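Ditbridge bench notebook, November
3 comments · 0 shares

Back on the console after lunch with Moataz on the camera pedals and me doing the sewing. Subira wants us up to 900 demonstrations before anyone touches the training scripts again, and we passed 800 this morning, so everybody's in a better mood than last week (me included, though my thumbs disagree).

Main thing I learned: I've been rushing the handover. When I pass the needle from one jaw to the other I start moving before the second grip has properly closed, and my hands get away with it because I can feel what I'm up to. The policy can't. It copies the hurry and drops the needle — Wekesa showed me his plots and it's the same dip every time, right where I get impatient. So I'm now stopping dead at each handover, counting one in my head, then carrying on. Feels daft. Moataz says it looks much calmer from his side.

Also tried Đạt's new motion scaling. Lovely for the small stuff, horrible for pulling thread through, I kept running out of room and clutching halfway. Clutching leaves a flat spot in the recording and we've got far too many of those already. Going back to the old setting for the pull, and I'll ask him if we can switch between the two with the spare pedal.

Salim's trimming script threw out 170 runs, mostly ones where I'd parked the arm and gone on chatting. Fair enough! But it also ate a few good ones where I was only slow, so can we please check the threshold before it runs on today's folder (Reltov drive, not the Plelen one, that's full again).

Thread handling is what I want to work on next. My habit is to leave the loose length wherever it lands and sort it out when it gets in the way, and that's a rotten thing to teach. With the needle held in the jaws and the long dark thread curving gently down from the stitch site, there's a lot of slack to keep track of, and the wrist camera loses it off the bottom. I'd like to try parking the slack to one side before every bite, same side each time, and label that as its own step. Wekesa thinks it'll double the labelling. He may be right, but I'll do a small batch and see.
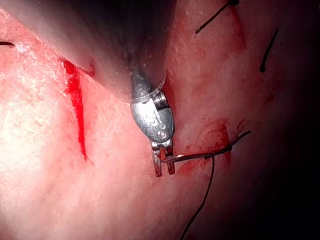
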